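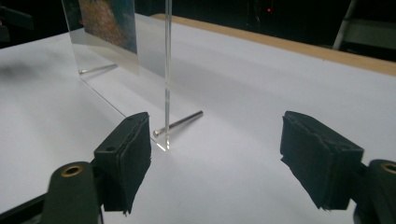
Nakier
Member, 73 posts

So I have a big pile of vacation prints from Pristham and I want to get them out of the shoebox and into those clear acrylic stands. I bought one to try and it's dusty and smudgy already. What do you all clean yours with? I only have regular blue glass spray - is that ok?

Ots
Regular, 1,847 posts

Put the glass spray down! If it has ammonia in it, it can cloud acrylic over time. I use lukewarm water, one drop of dish soap and a soft microfiber cloth, then dab it dry. Take the print out first, obviously (I forgot once and lost a nice sunset). And no paper towels, they scratch.

Famero
New member, 9 posts

i just use my sleeve lol

Pristham_Pat
Member, 72 posts

Agree with Ots on the soap. Blow the loose dust off before you wipe or you'll grind it in. Mine get done Saturday mornings while the coffee's going.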